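Arnley Interlocking Floor Tiles
Item 1806, made by Plirkar

Home > Garage and Workshop > Flooring > Tiles

In stock. Ships in two to four business days.

The Arnley is a rigid snap-together tile for garages, basements, sheds and covered patios. It goes down over concrete, old vinyl or any hard floor that is sound and reasonably flat. No glue is needed. A two-car garage can be done in an afternoon by one person with a rubber mallet and a fine-tooth saw.

Each tile has loops on two sides and pegs on the other two. Set the loops so they face the same way across the whole floor and the pegs will drop in as you go. If a tile does not want to seat, check that it hasn't been turned a quarter. That is the cause nearly every time we get a call.

Surface choices

Coin: raised round studs. Easy to sweep, a little harder to mop.
Ribbed and vented: open slots that let water and grit fall through. Best for snow country and for anyone who washes a car indoors.
Smooth: for workshops where casters and creepers get used a lot. Slippery when wet, so think twice before using it by an outside door.

All three surfaces lock to each other. Many customers run vented tiles under the car and smooth ones along the bench.

Colors

Graphite, light gray, white, red, moss and blue. Colors are molded all the way through. Red will fade somewhat in direct sun. White shows tire marks and they don't fully come out.

Ordering

Tiles are sold in cartons of 28. Measure the longest and widest points of the room, work out the cartons, then add one carton if the room has a water heater, posts or a floor drain to cut around. Tiles from different production runs can differ slightly in shade, so it is better to buy them all at once. Unopened cartons can be returned.

Edge ramps and corner pieces are listed separately under item 2450. Ramps come in a loop version and a peg version — order the one that matches the side it will attach to. You need ramps only at the door and anywhere the tile stops in the open. Against a wall, leave a gap the width of your finger for expansion.

Installation notes

Let the cartons sit open in the room overnight. Start at the garage door, centered, and work toward the back wall so the cut tiles end up where they are least seen. Do not screw the tiles down. Do not park on them until the whole floor is joined.

Jack stands should go on a square of plywood. The tile will hold the weight of a parked car, but a narrow steel foot can leave a dent.

Cleaning

Sweep or use a shop vacuum. Mop with dish soap and water. Brake cleaner and acetone will dull the finish.

Also fits

Older Grodier garage tiles, item 1376, use the same loop spacing and will connect, though they sit a hair lower. Szűcs tiles do not fit.

Questions about layout can be sent to Fatima Jacobs at the order desk. Include a sketch with measurements. Prices on this page were last updated Tue 30 July and hold through the end of August.

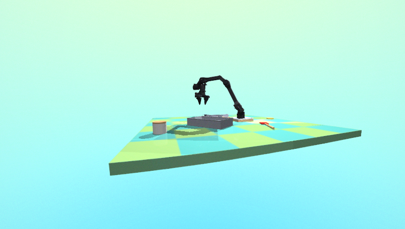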